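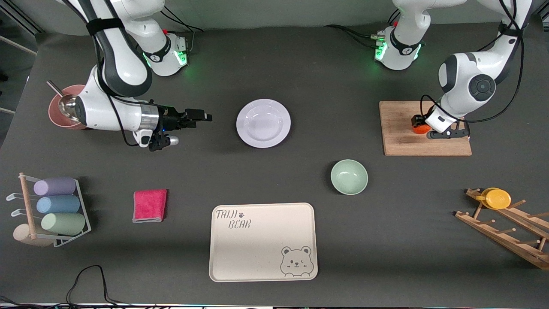 Two robot arms at the back of a dark gray table.

Print | E-mail

Night Baker and Morning Shop Assistant, Famimo Bakery, Nakbridge

Famimo is a small bakery in the old part of Nakbridge. We bake rye bread, wheat rolls and sweet buns for our own shop and for the cafés in Brekke. We are now looking for two persons to join us from January.

Night baker
You work four nights per week, from 10 pm until 5 am. You prepare the doughs, look after the oven and pack the orders for the driver. We ask for at least two years of work in a bakery. You should be able to lift flour bags of up to 27 kg. A driving license is welcome but it is not necessary.

Morning shop assistant
You open the shop at 6 am, serve the customers and write down the cake orders. The position is 80 percent of full time. Experience is not required, as Rocío Huenchumán will teach you the cash register and the products during your first weeks.

Both positions are permanent, with a trial period of three months. Staff receive bread for the household every working day, and there is a paid bus card for those who live in Dirkholm.

Please send a short letter and your work history to Maximiliano Bravo at the bakery, and write in the subject line which position you want. Use reference number 2805. We read applications as they arrive and invite suitable persons for a visit. For the baker, the visit includes one paid trial night.

Last updated: 29 Aug 2025

Contact | © Famimo Bakery | Back to top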